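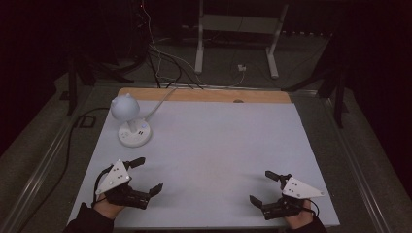 Imre Jakab 在上一篇底下留言，说我太矫情：片子下载到本地，本来就是租来的，到期消失天经地义，条款里写得明明白白，你自己不看。

行。我看了。昨晚看到快一点，Clumo 的会员条款从头翻到尾，还翻了两遍“离线内容”那一节。今天赶着写，有错字见谅。

先说事情。Clumo 二月改版，离线下载的规则变了。以前下载下来的片子，会员没断就一直能看。现在是 90 天，到点自动变灰，要联网“重新验证”。验证完了有的能继续看，有的直接没了，因为版权换了家。没有提醒。没有列表告诉你哪几部快到期。点进去，灰的，一行小字，请连接网络。

我人在火车上，隧道一个接一个，连什么网络。

Imre 说条款写了。写是写了，第几节来着，反正很靠后，原话是“可用时长可能因内容而异”。“可能因内容而异”跟“90 天后全部变灰”，这能算同一句话？拿这种句子当告知，那什么都算告知过了。

而且下载这个功能当初是怎么卖的。Clumo 的高级档比基础档贵，贵在哪，首页三行大字，第一行就是离线观看，随时随地。我就是冲这个升的档。每个月 55，付得也算心甘情愿。通勤路上信号烂，家里老人那边网络更烂，下好了带过去，这个钱花的值。现在功能还在，名字没改，价格没改，里面的东西换了。

这种改法最烦人。涨价你好歹看得见，账单上多几块，骂两句，要么忍要么退。功能缩水看不见，要等到你真的要用那一刻才知道。

## 别家呢

Besnard 也有期限，短得多，但人家下载的时候弹一个框，写清楚哪天到期，列表里每部片子后面跟着剩余天数。难看是难看，一堆数字。但我知道自己手里有什么。Yi-chun Tseng 觉得 Besnard 那套更糟，她的原话是“像冰箱里的牛奶，天天看保质期”。我倒宁愿看保质期，总比喝下去才知道强。

Tandeck 干脆没有下载。没有就没有，它也没收我下载的钱。

Clumo 夹在中间，收着有下载的钱，给一个你得随时提防的下载。

再说盒子。我家电视上用的是 Trurik 的盒子，Clumo 的应用预装在里面，删不掉。盒子上也有下载，存在外接硬盘里。改版之后硬盘里那些文件还在，占着地方，播不了，也没有一键清理，要一部一部删。客服让我格式化硬盘。硬盘里还有别的东西啊，我说。那边回，建议先备份。

备份到哪，没说。
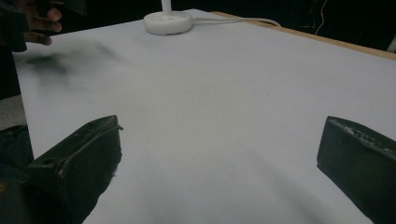 *白色桌面*

## 反对的意见，也听一听

Folasade Isah 在群里替平台说过几句，我觉得有道理，照搬过来。她说版权方跟平台签的就是有期限的合同，平台自己也没有永久的权利，凭什么能给你永久的。片库 4,000 部，每个月进进出出，要一部一部跟用户讲哪天到期，后台得改，客服得培训，都是成本。

好，期限我认。我从来没要求永久。上一篇可能写急了，让人以为我要“买断”，没有。租就是租。

但是租房子也有租约，上面写着到哪天。房东不能在我出差的时候换锁，回头跟我说合同里写了“入住时长可能因房间而异”。

至于成本，到期日这个数据后台肯定有的，不然它怎么知道第 90 天要变灰？服务器知道，应用也知道，就用户不知道。把一个已经有的日期显示出来，能贵到哪去。我不信。做过应用的朋友可以来反驳，真的，我想听。

Thắng Lưu 的看法更悲观一点。他认为平台就是不想让人下载，下载的人看不到广告位，也不贡献“在线时长”，内部报表上不好看，所以慢慢把它做得难用，等用的人少了再说“应用户习惯变化，下线该功能”。我没有证据。写在这儿，当作一种猜测，别截图说是我爆料。不过这个套路大家见得也不少了，先藏进二级菜单，再藏进三级，然后公告。

## 我想要什么

不多。

下载的时候写到期日。到期前提醒一次，一次就行，别天天推。因为版权下架的，跟因为没联网验证的，分开写，别都是一个灰色图标。Trurik 盒子上加个批量删除。

还有一条可能做不到，还是写上：改规则之前下载的，按旧规则走。我是二月之前下的，那时候你跟我说的是会员不断就能看。说好的事。

Asabe Sani 问我那你怎么还不退订。问得好，我也问自己。因为家里人在追的那部剧只有 Clumo 有，还差一季。就这么简单，也这么没出息。降回基础档倒是今天早上办了，点了四层菜单，中间问我两次“确定要放弃离线特权吗”。特权。确定。

降档之后高级档剩下的天数不退，折成积分，给了我 1,000 分。积分能换什么我看了一眼，换片头免广告，限基础档用户。

反馈邮件昨晚也发了，自动回复说已收到，会在几个工作日内处里，没写几个。有回音我在评论区更新，Imre 你要是还想接着吵，也在那儿吵。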